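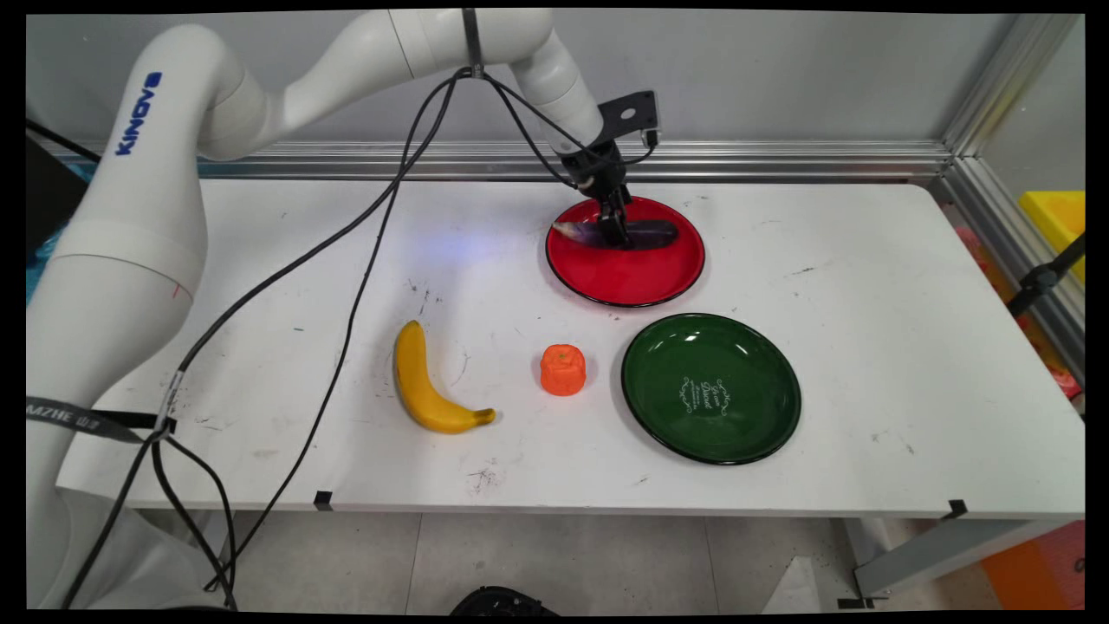 Kumudini Patwary

22 Sep 2024

Woke at half past five with the window open and the magpies already going. Couldn't get back to sleep so I got up and did the tomato seedlings. They're in yoghurt tubs on the laundry sill, 18 of them, and four have gone leggy. I turned them all around and gave them a drink. Too early to put them out. Dad used to say wait until the Cup and I have never managed it, and I've lost plants most years.

Porridge, then the back bed. I have been putting off the back bed since winter. The kikuyu has come under the fence again from the lane and got right in among the rhubarb. I dug along the fence line with the narrow spade and pulled the runners out by hand. One of them was longer than I am. Two hours and I'd cleared as far as the tap. The soil is good there now, dark, lots of worms, quite different from the clay we started with. I'd forgotten I buried all that pea straw.

Found the missing trowel. It was under the rhubarb, handle rotted through. Kept the blade.

Afroza came by at ten for the spare rhubarb crown I promised her. She brought lemons and a jar of her eggplant pickle. We had tea on the step and she told me the whole business with her sister's house, which has still not settled. The buyers want the carport looked at again. She thinks they're after money off. She has decided to go down on Thursday and sit in the agent's office until someone talks to her. I said ring first. She won't.

She also wants me to come in with her on a load of compost. It's cheaper by the trailer and the place at Dankwa will deliver if you take enough. My half would be $48. I said yes. I'll need somewhere to tip it, so the old bricks will have to move off the driveway. They've been there three years.

Planted out the silverbeet before lunch, two short rows, and a row of spring onions along the front. Snail pellets under the upturned pots where the birds can't get at them. Lunch was toast and the last of the soup. The pickle is very hot.

Wind got up after one. Northerly, dry, and the first day this spring it has felt like there's a summer coming. The shadecloth came off one corner and was banging on the tank. I got the ladder out and tied it down with baling twine and it held. While I was up there I cleaned the gutter over the back door, which was full of gum leaves and had a little forest of seedlings in it. The 1000 litre tank is nearly full. I put a stick down to check. I should use some of it before the next rain but I can never bring myself to.

Kasun rang at three. He is well. He has a cold but is getting over it. They've moved him to a different desk at Rundent and he can see the river from it. He asked what to do about a lemon tree in a pot that drops all its fruit when they're the size of peas. I said water it more and feed it, and ask himself when he last repotted it. Long silence. He said he'd get some mix on the weekend, and I said it is the weekend. He laughed at that. He's coming up for the long weekend if he can get the Friday off. I'll make up the back room.

After the phone call I didn't feel like going back out. Sat at the kitchen table with the seed box and threw away everything out of date. That was most of the carrots and all the parsnip. Parsnip never keeps. Wrote a list for the nursery:

blood and bone
beans, the purple climbing ones
more twine
basil, if they have it, probably too soon
stakes, the long ones

Weidong from over the road knocked at five to say my bin had blown into the Talukders' drive, and he'd brought it back. He stayed to look at the broad beans. He reckons mine are better than his, which is true, but his garlic will be better than mine, so it evens out. I gave him a bag of beans and some parsley. He says there's a frost warning for Tuesday night out on the flats. I'll put the old sheets over the potatoes to be safe.

Bath. Hands are a mess, there's a blister on the right palm from the spade. Knee not too bad considering. Fried rice with an egg and some of the broad beans, and a bit more pickle.

Still to do this week: finish the fence line from the tap to the shed, move the bricks, ring about the mower, post Dilruba's birthday card. The card has been on the hall table since Wednesday with no stamp on it.

Wind has dropped. Bed at nine.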